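I spent my Monday evening at a public hearing on the Civetton bail bill, and I'm still wound up about it, so you're getting a blog post.

If you haven't followed along, the bill would stop the county from holding people on low cash bail, meaning anything under $500, for nonviolent charges. I read that last year 467 people sat in our jail for at least 2 nights over amounts like that. Some of them lost jobs over it. One woman at the mic said her son missed his final exam at the trade school, and she had to stop twice to get through it.

I'd signed up to speak and then got so nervous I nearly left – my hands were shaking! But I did my two minutes. I talked about my cousin, who took a plea at nineteen just to get home, and who still has to explain it on every rental application.

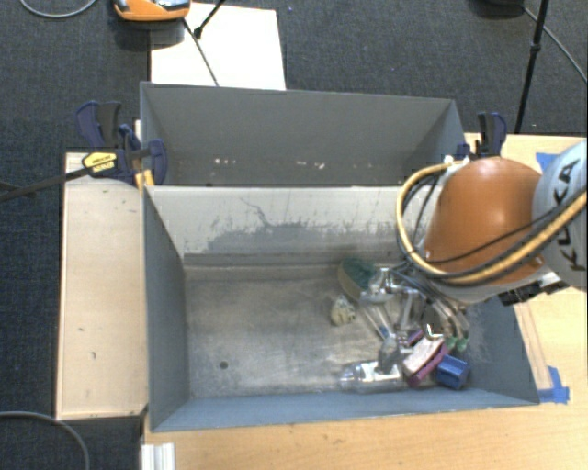
The part of the bill I care about most is the one hardly anyone brought up, the text message reminders for court dates. Most people who miss court aren't running. They forgot, or the letter went to an old address, or they couldn't get off work. Right now a missed date gets you a warrant, and you land in the pile with everybody else, like those odds and ends all gathered on one side of a scuffed gray bin. Slanina has been sending reminders for a while and I'd love to see us try the same (it's a text message, how hard can it be?).

The prosecutor's office wants a longer list of exceptions, and I can live with some of it. I can't live with the one for repeat shoplifting, which would swallow half the bill.

Anyway, the vote is in December. I'm driving over from Prudo again and I have room for two more people in the car if anyone wants to come – leave a comment.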